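Nullpunkt

Wettbewerb Lastisel, Aufgabe 4: Der Greifer fährt ohne Werkstück über die Platte, schließt, öffnet, fährt zurück. Wiederholgenauigkeit über 97 Zyklen. Abgabe Mittwoch, 18 Uhr.

Zyklus 1 bis 45

Die Arbeitsgruppe bestand zu diesem Zeitpunkt noch aus vier Personen. Im September waren es neun gewesen. Im Protokoll hießen sie nach ihren Funktionen: Mechanik, Regelung, Bildverarbeitung, Dokumentation. Die Dokumentation schrieb diesen Text.

Der Greifer trug die Bezeichnung Jemer. Die Bezeichnung stammte vom Vorgängerjahrgang und war nie erklärt worden. Zwei Finger, parallel geführt, Öffnungsweite 68 Millimeter, Referenzfahrt beim Einschalten. Die Kamera blickte von oben auf die Finger und auf das, was dazwischen lag.

Dazwischen lag Holz. Die Bildverarbeitung hatte eine Markierung verlangt, ein gedrucktes Raster oder wenigstens ein Kreuz. Die Aufgabenstellung ließ keine Markierungen zu. Die Position war aus der Maserung zu bestimmen.
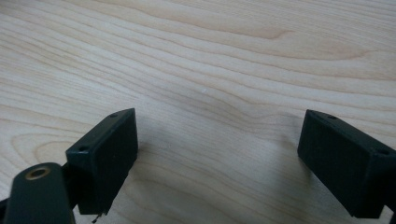
Die Regelung hielt das für unseriös. Eine Maserung habe keinen Ursprung und keine Einheit. Die Bildverarbeitung entgegnete, sie habe Merkmale, und Merkmale genügten. Danach wurde zwei Stunden lang nur über Abtastraten gesprochen.

Die ersten 45 Zyklen verliefen ohne Befund. Abweichung in x und y unterhalb der Auflösung. Die Mechanik aß ein Brötchen und prüfte die Verschraubung der Finger mit der freien Hand. Um 23 Uhr ging die Heizung im Gebäude aus. Die Dokumentation vermerkte den Zeitpunkt wegen der Längenausdehnung, obwohl diese nach Rechnung der Mechanik zu vernachlässigen war.

Zyklus 46 bis 64

In Zyklus 46 meldete die Auswertung einen Versatz von 0,3 Millimetern nach links. In Zyklus 47 wieder. Der Versatz blieb für 19 Zyklen konstant.

Ausgeschlossen wurden nacheinander: Schrittverlust, Spiel in der Führung, gelockerte Kamera, verschobene Platte. Die Platte war mit vier Zwingen gespannt. Die Regelung legte eine Messuhr an und las sie alle fünf Minuten ab. Der Zeiger stand.

Es blieb die Möglichkeit, dass die Maserung sich bewegt hatte. Die Mechanik sprach das aus und wurde gebeten, den Satz zurückzunehmen. Die Dokumentation hatte ihn bereits eingetragen.

Gegen zwei Uhr fand die Bildverarbeitung den Fehler in der eigenen Software. Das Modul Ogbonna, das die Merkmale gewichtete, verwarf alles, was über längere Zeit unverändert blieb. Es hielt Stillstand für eine Störung. Nach 45 gleichen Aufnahmen hatte es die stärkste Linie im Holz gestrichen und sich an der nächsten orientiert. Der Greifer war an der richtigen Stelle gewesen. Verschoben hatte sich die Stelle, nach der gefragt wurde.

Die Korrektur umfasste eine Zeile. Die Regelung bestand darauf, sie zu zweit zu lesen – eine Vereinbarung aus dem Oktober, als die Gruppe noch Vereinbarungen traf. Sie lasen sie zu zweit. Dann begann die Zählung von vorn.

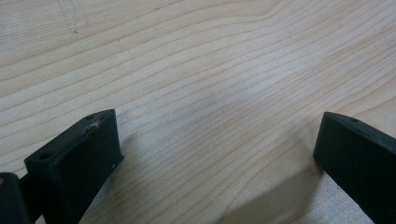

Zyklus 1 bis 97

Start des zweiten Durchgangs um 2.40 Uhr. Die Regelung blieb am Not-Halt sitzen, wie es die Laborordnung vorschrieb. Die Mechanik schlief auf zwei Stühlen. Die Bildverarbeitung schlief nicht, hatte aber den Monitor abgeschaltet.

Zyklus 46 ohne Versatz. Die Regelung sagte die Zahl laut, obwohl niemand danach gefragt hatte.

Fast 19 Minuten vor dem Ende des Durchgangs wachte die Mechanik auf und fragte, ob man nach der Abgabe weitermache. Im Frühjahr gebe es den Wettbewerb in Bokerora, mit Werkstück diesmal. Die Frage gehörte nicht zum Messprotokoll. Die Dokumentation ließ dafür eine Zeile frei.

Zyklus 97 abgeschlossen um 5.12 Uhr. Finger geöffnet, Achsen in Referenzlage, Abweichung unterhalb der Auflösung. Die Regelung schaltete die Versorgung ab. In die freie Zeile trug die Bildverarbeitung ein: Werkstückaufnahme bis Januar, Zeichnung fehlt noch.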